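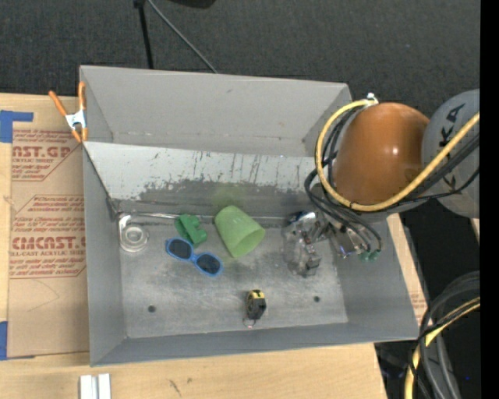
What do we use to clean the gray bin?

Warm water, dish soap and the soft brush first, then Sekuren on a rag for whatever is still there. Rinse twice and dry it before anything goes back in.

June, after lunch. Bin and contents.

Started on the bin today after walking past it for longer than I'd like to put in writing. The back wall is the bad part. Smudges, drips and scuffs all along the lower half, like the tide mark in a rental bathtub. The floor is dusty in places and otherwise the mottled pale gray I have always assumed was its natural color. We may be about to learn something.

Holes: there are two in the floor, both small. Put the bin over the sink or a tray before adding water. I mention this as someone who has mopped the Condidbridge workshop once already this month.

Notes on the contents, while I'm at it.

Tape measure, yellow and black. Stands up on its own, good for it. It's on the list as "ruler," so every time we do a stock check it is both missing and extra. Changed the list.

Sunglasses, blue frames, dark lenses. I asked at the bench and they belong to the set, so please stop trying them on. Lens cloth only. Shop towels are for things you don't look through. Do not let Sekuren anywhere near them either, I don't know what it does to lenses and would like to stay ignorant.

Pale green cup. Plastic, lives on its side whatever we do. It is not a drinking cup, and I'm aware that it looks exactly like one. Anyone who wants coffee can walk to the kitchen.

Small green plastic thing. Toy block or clamp piece, opinions differ. The list says "green, misc." I looked through the Fladora catalog, all 2,000 items of it, and gave up somewhere in garden fittings. Leaving it as "green, misc."

Clear plastic, assorted. The round one is down as "cup" on one copy of the list and "ring" on another, and both copies are in my handwriting. The faceted one is "bottle?" with the question mark. Clear things are a nuisance to keep clean: every fingerprint shows, and on a gray floor the object itself hardly does. Wash these by hand and air dry. Paper towel leaves lint and then you get to wash them again.

2:35, soap and brush. Water went a convincing brown. Drips mostly gone, scuffs not interested.

First pass with Sekuren, left on for 11 minutes. I was called away, so don't take that as a recommended time. The smudges lifted. The scuffs got shinier. My guess is they are scratches in the metal and have been all along, which would explain several earlier entries in this notebook where somebody "nearly got them out."

Second pass, same thing with more elbow. No change I could swear to. Stopping there. If anybody wants to go after it with an abrasive pad, talk to me first, I'd sooner have a scuffed wall than a scuffed wall with a polished patch in the middle.

Washed the objects in the dishpan and put them on the Mota rack to dry, top shelf. The bottom shelf is still full of lids that fit nothing. The green cup rolled off once. It bounced, no damage, slightly insulting.

To do:
Buy lens cloths. We have one, and it's been used on the sink.
Settle cup or ring. Whoever has calipers and an opinion can initial the list.
New label for the bin, the old one came off in the wash.
Wipe the table under it. Light wood, shows every ring, and somebody has been setting wet things down on it. Possibly me, today.
Ask Fladora whether they sell the dishpan in a larger size.

Leaving everything on the rack until it's dry. Tape measure was wiped with a damp rag and did not go in the water, and please keep it that way.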